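4. Preparing the film and subtitles for a screening

This section is for the person who runs Pindlow on the evening of the film. Before you begin, the player must be installed and connected to the projector (see section 3). Please do the steps in the given order.

4.1 Loading the film

1. Switch on the projector first, and then the computer. If you do it the other way, Pindlow can choose the wrong screen size.
2. Open Pindlow and press Library. Choose Add Film.
3. Select the film file and wait until the bar is full. A long film with songs can need 18 minutes to load.
4. Type the title in the way you want it to be seen by the audience. The title field accepts 38 characters, with spaces.
5. Press Save. The film is now in the list with a gray mark. The mark becomes green when the check is finished.

Caution: Do not remove the USB drive while the mark is gray. The file can be damaged, and you will have to load it again from the beginning.

4.2 Adding subtitles

1. Select the film and open the tab Languages.
2. Press Add Subtitles and choose the text file. The file must have the same name as the film.
3. Play the first dialogue and look if the words come together with the voice. If they come too early or too late, use the arrow keys. One press moves the subtitles by 300 milliseconds.
4. Check again after the interval. Some films are delivered in two parts, and the second part can have a different delay.

Note: One subtitle file can hold 2996 lines. For a very long film, divide the file in two and add both — Pindlow will join them by itself.
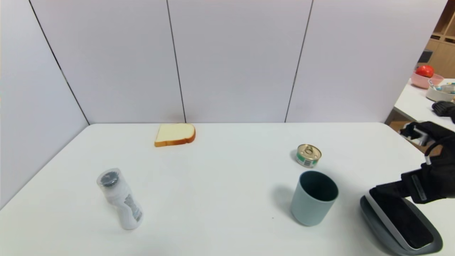

Bread and a capped white bottle on the table.

4.3 Setting the interval

1. Open the tab Program and move the red marker to the place where the film should stop.
2. Choose Fade or Cut. We recommend Fade, especially if the first half is ending with a song.
3. Enter the length of the interval in minutes. On the screen a clock will be shown to the audience.
4. If you want to show trailers after the interval, put them in the box Before Part Two.

Caution: The interval does not work if the film is locked by the distributor. In this case you will see a small key near the title. Ask the distributor for an open copy, or show the film without a stop.

4.4 Sound check

1. Play a loud scene and a quiet scene, one after another.
2. Walk to the last row and listen if the dialogue is clear.
3. If the music is covering the voices, open Sound and raise Center by two points. Do not raise the main volume.
4. Press Keep for This Film. The next film will start again with the normal values.

Text of this section: Remedios Alcaraz. Last changed 31 May 2023.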